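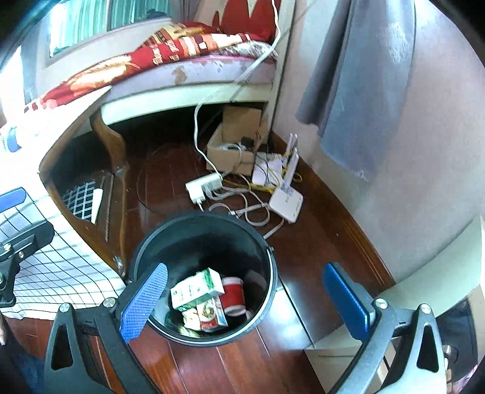 How to Get a Historical Marker Corrected (Without Losing Your Mind or Your Library Card)

By Veronika Tanner

The marker outside the old feed mill in Alness says the town was founded by a surveyor who stopped to water his horse. I have read that surveyor's letters. He never owned a horse, he disliked the place, and he left before breakfast. The sign has been up for 35 years and the horse is now on the school sweatshirts.

If your town has a plaque like this, and it does, you can ask for it to be fixed. It takes patience and a lot of photocopying. What follows is the order I'd do it in now, having once done it in every other order.

1. Find out who owns the thing

People assume all markers belong to the state. Plenty of them don't. Look at the bottom edge for a line naming a sponsor, which might be a county society, a church, a civic club that folded when your parents were in school, or a bank that wanted its name on something made of bronze. Then check who owns the ground it's standing on. You may need a yes from both.

In Alness the sign belonged to the county and the grass belonged to the highway department. They had not spoken in some time and I was not the person to bring them together, but there I was.

2. Copy the wording exactly

Write down every word, comma and misspelling. Note where the lines break. If your complaint misquotes the marker, the reply you get will be about that, and it will be cheerful.

3. Decide what kind of wrong it is

Some problems are plain factual errors: a date, a name, a river on the wrong side of town. These are the easy ones. Others are about what got left out. The marker at Pulby Crossing spends its whole length on the man who financed the bridge and doesn't mention the crew that built it or the families moved off the bank to make room. Every sentence on it is true. You'll need a longer letter for that sort, and a thicker skin, as somebody's great-grandson will be at the meeting.

Stick to one kind per request. If you ask for a corrected date and a new moral outlook in the same letter, you will get neither.

4. Go get the paper

You want sources made close to the event by people in a position to know. Deeds, tax rolls, court minutes, census pages, church registers and newspapers are all good. The commemorative booklet from the town's anniversary is not, even though it has a lovely cover. Most of those booklets copied the marker, and the marker copied an earlier booklet, and around they go.

Two independent sources is a decent minimum for a date. For anything that will annoy a family, get more. Write the full citation on each copy while you're standing at the machine. You will not remember later. I have a folder of beautiful, unidentifiable deeds to prove it.

5. Write a short request

Keep it to a page. Give the location, the current wording, the wording you propose, and the evidence. Attach the copies behind it in the order you mention them. Leave out the history of your involvement and any sentence containing the word "shocked."

Count the characters in your new text, too. Cast markers have a limit, and ours was 400, spaces included. My first draft ran to 2000 and opened with the Ice Age.

6. Go to the meeting

Call ahead and ask how to get on the agenda. You'll probably be given a few minutes near the end, after the parking items. Bring 12 copies of your page, even if the board is smaller than that, so the people behind you can follow along. Speak to the evidence, answer what you're asked, and sit down.

Someone will say you're erasing history. Offer them a photocopy.

7. Talk about money before they do

Recasting a marker costs real money, and a board that agrees with you completely can still leave the old one up for lack of it. Get a written quote from a foundry first. Ask whether a small supplementary panel would be accepted on the same post. It's cheaper, and it lets people read both versions, which I've come to like.

8. Wait, then follow up

Send one polite note every couple of months. Keep copies of everything, including the replies that say your message has been forwarded.

Our new panel went up in July, directly under the old one. The sweatshirts still have the horse.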